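September
Words by the Clenport desk

Teaching by hand at Jemness

The Jemness building stands at the far end of the Clenport industrial estate, between a tile wholesaler and a bus depot. Its open day ran on a Friday from ten in the morning, and by half past there was a queue at the sign-in desk. Most of the visitors came from small packing firms. A few were teachers, and one group had travelled up from a laundry business in Villirance to see whether any of the work could be applied to folding and sorting.

Jemness does not build robots. It collects the demonstrations from which other people's robots are trained, and it designs the tools for doing so. The main one is a hand-held gripper, called the Mägi, with two fingers and a camera on the body. An operator carries out a household task with it, and the recording stores the view from the camera together with the opening of the fingers. No robot arm is needed at this stage. The arm comes later, at the customer's site, fitted with a matching pair of fingers.

The visit began with a short talk on grip surfaces. Smooth rubber pads were used on the first version and gave good results on boxes and tins. They performed badly on thin plastic, where a small error in angle was enough to let the object turn. The present pads have a textured face. They wear faster than rubber, and the staff replace them after 1000 grasps whether or not the wear is visible.

Visitors were then taken through to the work tables, where household items were being handled one at a time. Storage baskets are a standard test. The wall is thin, it bends under load, and the holes reduce the area that the pads can bear on. An operator has to decide where to take hold and how far to close, and both decisions end up in the data.

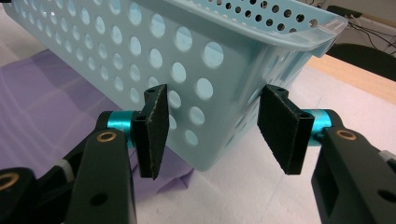

The two fingers of the gripper against the perforated side wall of a blue plastic basket.

The operators work to a written procedure. The approach must be slow and even, with the camera kept on the object until the fingers have closed. A grasp that slips is kept in the set and marked as a failure. Hesitation is treated more strictly - a recording with a long pause in it is thrown out, as a trained model tends to copy the pause. The basket set stood at 2272 recordings on the morning of the open day, and the team regards it as usable but short of examples in poor light.

Visitors could try the tool for themselves at a side table. The trigger is light and the travel is short. What takes longer to learn is the wrist. A person picking up a basket by hand will tilt and correct without thinking about it, whereas the gripper allows only one line of closing, and the whole forearm must be brought round to suit. Several people closed the fingers too early and pushed the basket away from them.

Questions afterwards were mostly about cost and about soft goods. On cost, Jemness would say only that the tool is leased with training for two operators. On soft goods the answer was fuller. Cloth can be picked up reliably if there is a fold to take hold of, but laying it flat again remains difficult with a single tool. Trials using two grippers, one in each hand, have begun, and the recordings must be matched in time before they are of any use. The visitors from Villirance asked for a second appointment to bring their own towels.

The next open day will be held in the spring. Places are booked through the Jemness front desk, and flat shoes are required on the work floor.

Contact the editor | Copyright Clenport Trade Review. All rights reserved. | Back to top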